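Laundry & Linen > Fabric Care > Dyed Cottons

Print this page | E-mail this page

Keeping Strong Colors from Bleeding onto Bed Linen

Most color transfer in the home happens in one of two ways. Loose dye leaves a fabric in the wash water and settles on whatever is lighter, or it rubs off by direct contact between two cloths. The second kind is called crocking, and it can occur on a bed as easily as in a drum. Yellow, rust, red and navy cottons deserve the most caution, and hand-dyed pieces more than factory-dyed ones.

Test before the first wash. Wet a hidden corner of the hem with plain water, lay it on a white cotton rag and press for two minutes with something heavy. Repeat on a second spot with a drop of the detergent you normally use. A mark on either rag means the piece is washed alone. If both rags stay clean, rub a dry white cloth over the surface ten times with firm pressure. Color on the dry cloth points to surface dye, and a cool rinse will usually remove much of it.

Wash at 30 degrees Celsius (86 Fahrenheit) or colder. Turn the item inside out if it has an inside. Use a liquid detergent without bleach or optical brightener, and fill the drum no more than halfway so that the rinse water can move. Take the load out as soon as the cycle ends. Damp cloths left in contact for an hour will mark each other even when the wash itself caused no trouble.

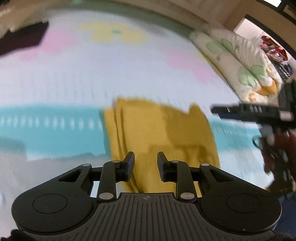
Drying matters as much as washing. Hang colored pieces in shade, single thickness, with no part folded back on itself. Do not fold anything until the hems and seams are fully dry, as these hold moisture longest. Feel the corners; if they are cooler than the middle, leave the piece on the line.

Salt and vinegar are often suggested for setting dye. Neither does much for a commercially dyed cotton. Vinegar has a use with acid dyes on wool and silk, but cotton is seldom dyed that way. A commercial dye fixative is the better choice where a piece keeps bleeding after three washes. I have used the Woltia liquid since July on two table covers and the rinse water now runs clear — the test rag still shows a trace on one of them.

If transfer has already happened, keep the stained sheet wet and keep it out of the dryer, where heat can set the mark. Soak it in cool water with oxygen bleach for up to eight hours, following the dose on the package and checking first that the care label allows it. Patterned sheets should be spot-tested, since the print may lighten along with the stain. Rinse, inspect in daylight, and repeat if the mark is fading. Never mix oxygen bleach with chlorine bleach.

For storage, put a layer of plain white cotton between a strong color and anything pale. Unbuffered tissue also works but tears. Refold along different lines every few months — permanent creases lose color first.

Filed under: Laundry, Dyes and Stains, Bedroom Linen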